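The recommended limits on evening caffeine are written for an average person who does not exist in any waiting room. Most public advice gives one daily ceiling in milligrams and then adds a soft line about avoiding coffee late in the day. My argument is that the second line should carry the weight, that it should be stated as a time of day, and that the ceiling should be moved to the small print.

The ceiling answers a question about harm. How much can a healthy adult take in without an unacceptable effect on heart rate, blood pressure or mood? It is a fair question and the answer has been stable for years. Few people who complain of poor sleep, though, are anywhere near the ceiling. They drink two or three cups, one of them after four in the afternoon, and are told by every leaflet that they are well within the safe range. They conclude that caffeine has been ruled out.

Caffeine leaves the blood slowly and at a different pace in different people. The usual way to express this is the half-life, the time it takes for the level to fall by half. Take a half-life of 6 hours, which is within the normal span for adults. A person who drinks a strong coffee at five in the afternoon then has half of that dose still circulating at eleven at night. In someone who clears it faster, the same drink is mostly gone by bedtime. In pregnancy, with certain medicines, or with some kinds of liver disease, clearance can be much slower. One number per day cannot describe all of these people, and a number that ignores the clock describes none of them well.

A worked case shows the problem. Two office workers each take 300 milligrams a day. The first has all of it before ten in the morning. The second spreads it evenly, with the last third at six in the evening. By the leaflet they have the same habit. At eleven, using the same half-life for both, the second has well over half of that last portion left, plus the remains of the earlier two. The first has a good deal less. Any advice that treats these two as equal is measuring the wrong thing.

The first objection is that a cut-off time is too strict for people who are not affected. I accept part of this. There are people who drink an espresso after dinner, sleep at once and wake rested. There are also people who drink an espresso after dinner, sleep at once and wake tired, and who count themselves in the first group. Falling asleep is a poor test. Caffeine can reduce deep sleep in a person who has no trouble dropping off, and the sleeper is badly placed to notice. A cut-off that is tried for a fortnight and then dropped has cost very little.

The second objection comes from the other side: that advice should simply be to give up. This was the view of my former colleague Kiyoshi Yoshida, with whom I ran an evening sleep clinic in Jedville. He held that anything short of stopping was bargaining. I thought then, and still think, that he was treating coffee as if it were tobacco. Moderate coffee drinking is not linked to the same kind of damage, and sudden stopping brings headache, low mood and a foggy two or three days that many people cannot fit around their work. Those who stopped at his suggestion often started again before the next appointment and did not always mention it. Those who moved their last cup to the morning tended to keep it there.

We did keep records, and I should be plain about what they are worth. In one run we asked 24 people to leave their total intake alone and have nothing containing caffeine after noon. There was no control group. They knew what we were testing and so did we. Most reported better sleep, and a few reported no change. I would not publish it and I do not rest the case on it. What I took from it was practical: people could follow the instruction, and they could say on any given day whether they had followed it. Very few could do the same with a limit in milligrams.

This point deserves more attention than it gets. A limit in milligrams requires the drinker to know the dose, and the dose is usually unknown. Filter coffee varies with the bean, the grind and the time in contact with water. A mug at home may hold twice what a café cup does. Tea is weaker but is often drunk in larger amounts. Painkillers, cola and dark chocolate are left out of the sum altogether. A person who tries in good faith to stay under a ceiling is adding up guesses. A clock needs no adding up.

Labelling would help, but less than is often claimed. Energy drinks state their content in many countries and their buyers still drink them at nine in the evening. The figure is there, correct and of no use, as it says nothing about when the can is opened. If a second line were printed beside it giving the hours needed for most of the dose to clear, the buyer would at least have something that can be set against bedtime. I expect the makers to resist this. I also expect that the range would have to be wide, and that a wide range looks untidy on a can. It would still be more honest than a single figure.

Decaffeinated coffee belongs in the advice too, with a caution. It contains a small amount of caffeine, normally too little to matter, and it preserves the habit, which for many people is the warm cup and the ten minutes away from a screen. Those who are very sensitive may still want to keep it to one.

Shift workers are the group for whom noon is meaningless. For them the rule has to be counted back from the start of sleep, whatever hour that is. I would set it at eight hours for most and ten for those who already sleep badly. A nurse who goes to bed at nine in the morning should therefore have her last coffee no later than one. That leaves a hard stretch before dawn – the hours in which she most wants it and in which alertness matters most to the ward. I do not have a good answer to that. A short planned nap is better than a late coffee where the rota allows one, and many rotas do not.

My proposal for the leaflet is short. Stop caffeine eight hours before bed. Try it for two weeks without changing anything else. If sleep improves, keep to it, and if it does not, look for another cause. The daily ceiling can follow underneath for those who need it.
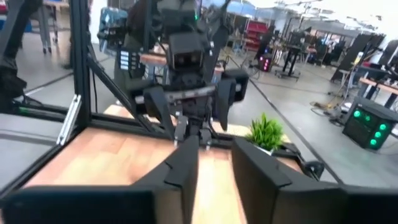
*Two-lens robot head across a wood-grain tabletop.*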